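Notes on Setting the Coffee Tray

Tue 10 December

Since May, this journal has recorded the gradual refurnishing of the small reception room at Gurkent, where I receive visitors on most working afternoons. Previous entries dealt with the window blinds and the replacement of the side lamps. The present entry concerns the service of coffee, a subject that several readers have raised in correspondence and that I had postponed longer than was reasonable.

The previous arrangement was unsatisfactory. Cups were carried in one at a time from the pantry, spoons were forgotten, and sugar was placed wherever a free surface could be found. On one occasion a guest, Mr. Vangelis Vasilakis, was served a full cup with no saucer and held it on his knee for the length of a meeting. He was gracious in the matter. I nevertheless resolved that a single tray should be prepared for each visitor and that its contents should be fixed in advance.

The choice of tray required more attention than I had expected. The first one ordered, from Dastov, had a decorative center panel in relief, and no cup would stand level on it. It was returned. The second was large enough for a family breakfast and could not pass through the pantry door without being tilted. The tray now in use is plain, shallow, and mint green, with rounded corners and a rim high enough to contain a small spill. Rongrong Hou, who shares the room with me on alternate weeks, had recommended white in order to match the cups. I maintained that white crockery on a white tray upon a white table would be difficult to see and therefore easily knocked. The green was adopted.

With regard to the cup, I have retained the wide, low pattern with the thin dark rim. It cools more quickly than a tall mug, and I acknowledge that this will not suit everyone. Its advantage is that the saucer carries the same dark line, so that a mismatched pair is noticed at once when the shelf is being restocked. The spoon is placed in the cup while the tray is being laid and is moved to the saucer at the moment of serving.

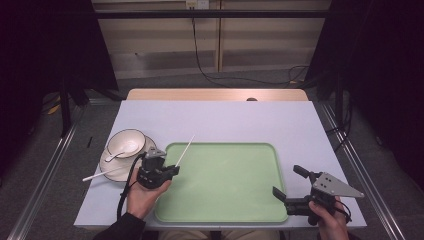 Cup, saucer and spoon set out beside the green tray.

The order of laying is as follows. The tray is put down first, empty, and wiped. The cup and saucer are set to the left of it, where they can be inspected for chips and for marks left by the dishwasher. Any small items are then placed along the upper edge of the tray, and the cup and saucer are moved across last. I have tested the reverse order on a number of afternoons. The saucer invariably had to be lifted again to make space for something else, and coffee was spilled on two of those afternoons.

The surface on which the tray is laid should be kept otherwise clear. I had formerly allowed the post to accumulate there, together with the room diary and a dish of paper clips. These have been moved to the shelf by the door. Dehua Peng has objected that the diary is now out of reach of the telephone, and the objection is a fair one. A longer telephone cord has been requested.

The question of sugar remains open. Jianguo Pan favors a covered bowl, as was the custom in his previous office. Shaohua Pan prefers individual packets and observes that the bowl would need to be emptied and washed each week. I incline toward packets, provided that they can be stored somewhere dry. The pantry cupboard is not suitable for this purpose, as anyone who has opened it in summer will know.

Expenditure to date has been modest. The tray, the additional saucers, and a set of 3 linen cloths were all obtained from Vevow in a single order. The cloths are slightly too small. They have been kept for drying spoons, and a larger size will be sought in the new year.

Readers who wrote to ask about the care of the tray may wish to note that I wash it by hand in warm water with a soft cloth and dry it upright. The dishwasher left a cloudy film on an earlier tray, and I have not put this one to the same trial. A second tray of the same color is on order for days when two visitors arrive together.

The next entry will return to the matter of the coat stand, which has been delivered without its base.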